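Morning pages make me more angry, should I stop?
Forum: Mind and Practice > Journaling and Reflection

tudose_r
Posted 7 August 2025
Hello to all. I read here for a long time but this is my first thread, so please excuse me if it belongs in another section.

I am writing morning pages since last October. Three pages by hand, before coffee, before the phone. In the first weeks it was very good for me. I slept better and I stopped rehearsing conversations in the shower. But since the spring I notice a different effect. I sit down calm, I write, and when I get up I am angry. Mostly it is the same subject, my older brother and the sale of our parents' house. I have written about this house so many times that I could recite it.

Yesterday I wrote for 60 minutes and then I was short with my wife over a spoon. She asked me, quite reasonably, what the notebook is for.

So my question is simple. Is this a phase that one must pass through, or am I training myself to be angry?

Radu

plain_declan
You're training yourself. Sorry to be blunt. If you practiced a piano piece with the same wrong note every morning you'd get very good at the wrong note. Put the notebook in a drawer for a month and see.

Octavian S.
I do not agree with Declan. Anger that comes up in the spring was there in the winter also, only under the carpet. I had the same with my father. It took more than a year of pages and it was ugly, and one morning I wrote about the weather and noticed only afterwards that he was not in it. If I had stopped after some months I would have stopped in the worst place.

plain_declan
Or you'd have got there in three months without the notebook. You can't know.

Octavian S.
This is true, I cannot know. You also cannot.

ik_ibrahim
Can I ask how you write about it, Radu? I mean the grammar of it. When I was stuck on an old quarrel I went back through my notebooks and nearly every sentence started with "he." He said, he never, he always. There was almost nothing about me in there. I made a rule that after each "he" sentence I had to write one with "I" that was not an accusation. "I was scared there would be no money left" and so on. It felt silly and very slow, but I stopped being wound up afterwards.

tudose_r
Ikechukwu, I went to look, and you are right. I opened five pages from June and my brother is the subject of almost everything. I am present only as the person to whom things are done. It was not pleasant to see this.

Declan, I also understand your point. My wife would vote for you.

I will try the "I" sentences for 30 days. I moved my writing place also, because the kitchen chair has now a bad association for me. I write at the white table now. 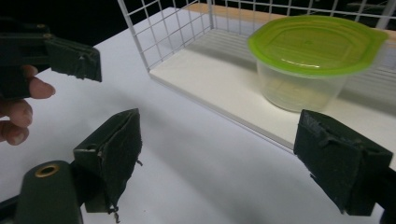
The new place, on the first morning.

I do not know if the place matters. But in the kitchen I look directly at the cupboard that came from my parents' house, so perhaps it does.

costel_a
The place matters, I think. My teacher had us change rooms when we got stuck on one thought, and she did not explain it, she only said "take your cushion."

Another thing — do you read the pages again after? I made this mistake. I read them in the evening and so I had the quarrel two times per day, once fresh and once reheated. Now I close the notebook and I open it only when it is full. The last one had 467 entries, some of them one line, and I read it in one afternoon. Most of it was boring, and I was very glad.

plain_declan
See, I'd call that an argument for not writing it in the first place. 467 boring entries!

costel_a
You say boring like it is a bad thing :)

ik_ibrahim
Has anyone here used a timer? An hour sounds very long to me. Julia-type pages or not, I stop at 13 minutes. I used to use the Tundetier app for it but it kept asking me to rate my mood, so now it's the oven clock.

Octavian S.
I am against the timer. When I know the bell is coming I write only the polite things and I wait. For me the honest part arrives late.

ik_ibrahim
For me what arrives late is the same thing again but in bigger handwriting. People differ, I guess.

tudose_r
The bigger handwriting made me laugh, because it is exactly so in my notebook. On some pages there are only six words in a line.

I am now on day nine, so it is early. Short report: the "I" sentences are difficult. On the third day I wrote "I did not call him either" and then I could not continue, I sat there until the coffee was cold. I was not angry after. I was sad, and I was quiet at breakfast, and my wife asked if I am ill. I think I prefer this to the other, but I am not certain she does.

I keep a timer for now, with apology to Octavian. 30 minutes, as a compromise.

Octavian S.
No apology needed. Did you call him?

tudose_r
Not yet. I wrote down the number on the inside of the cover.

plain_declan
Fair enough. I still say drawer, but call him first.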